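Prazo para reclamar de cobrança indevida na taxa de condomínio
Publicado por Adjoa Sarpong em quinta-feira, 28 de julho

Solicito orientação quanto ao procedimento de contestação da taxa condominial. Resido no Edifício Clistden e o boleto de março incluiu uma parcela extra de R$ 1420, não aprovada em assembleia. A administradora Gutham informa que o prazo para contestar já se encerrou. 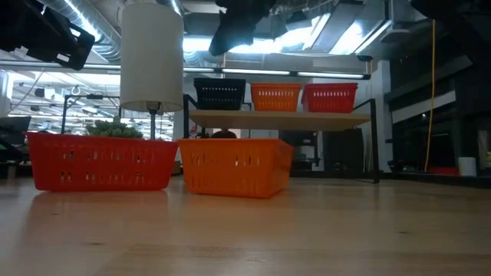 Informo que o pagamento foi efetuado na data de vencimento e que disponho do comprovante.

Pratdale
Prezada, recomenda-se verificar primeiramente a convenção do condomínio e a ata da última assembleia. Caso a parcela não conste da ata, encaminhe notificação escrita ao síndico, com cópia à administradora, e guarde o protocolo.
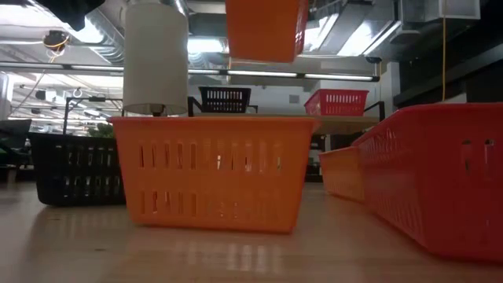

O pagamento do boleto, por si só, não implica concordância com o valor. Persistindo a recusa, cabe consultar o Juizado Especial Cível da comarca. Convém anexar o comprovante e os boletos anteriores.

Chan_31
No meu prédio foi igual, só devolveram depois de 2 cartas. Boa sorte.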